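Waste sorting at source

Waste sorting at source, also called source separation, is the practice of dividing household or office waste into streams at the point where it is thrown away, before collection. It differs from central sorting, in which mixed waste is separated at a plant by screens, magnets and hand picking. Most systems in use combine the two.

Streams

The simplest systems use two streams, wet and dry. Wet waste covers food scraps and soiled paper; dry waste covers packaging, clean paper, metal and glass. Three-stream systems take glass out of the dry fraction, as broken glass lowers the value of recovered paper. Systems with more streams give cleaner material but need more floor space and more frequent collection.

Containers

Indoor containers are small and are emptied by the user into a larger shared container outdoors. Desk and tabletop bins hold light dry waste such as tissues, wrappers and pencil shavings. Kitchen containers for wet waste are normally lidded, and the usual advice is to empty them every day in warm weather. Color coding varies between districts and is not a reliable guide outside the area where it was issued.

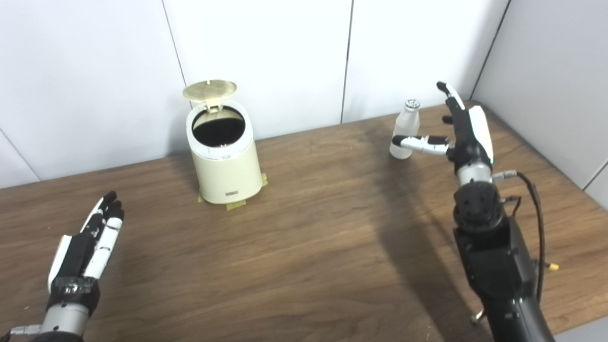
Assefa, commenting on an earlier version of this article, objected that small bins are left out of most sorting rules and end up holding mixed waste whatever the district requires. The Dilden rules, revised on 18/02/2021, deal with this by treating any indoor bin under 3 liters as dry waste only.

Contamination

Contamination is the share of a stream, by weight, that belongs in another stream. In the Orkari district, contamination of the dry stream fell from 27 percent to 11 percent after the wet stream was moved to separate collection. The Zasel scheme, which covers 400 households, rejects loads by visual check and keeps no weight records - its results cannot be compared directly with those of Orkari.

Liquids left in packaging are a common source of contamination, along with food stuck to cardboard. Rinsing removes most of it. Compostable plastics are a separate problem, as they look like ordinary film and are often placed in the dry stream.

See also
Composting
Deposit return
Transfer station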